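Which Hand Is Best for a Robot?

Try picking up a toy brick with two wooden spoons. Tricky, isn't it? Your fingers bend and squeeze and feel, and you hardly have to think about it – but a robot has to make do with whatever hand we give it. A robot's hand is called a gripper, and at Torora, Tegan Hapeta and Weidong Tan spend their days finding out which grippers work best.

Their favorite test is a sorting game. Orange bricks belong in one container, blue in another and yellow in a third, and two robot arms share the job.
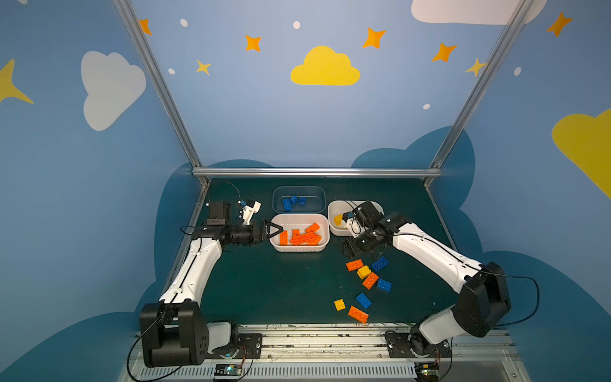 LOOK CLOSER: FINGERS AND EYES

Each arm has a little camera near its wrist, so wherever the gripper goes, the camera goes too. The gripper over the orange bricks has two black fingers with open, angular tips.

Every pair of fingers gets 400 tries, which is an awful lot of tidying up! Tegan writes down each brick that slips, and then Weidong swaps in the next pair. They have 4 kinds to compare, and the softest ones are Tegan's favorite so far.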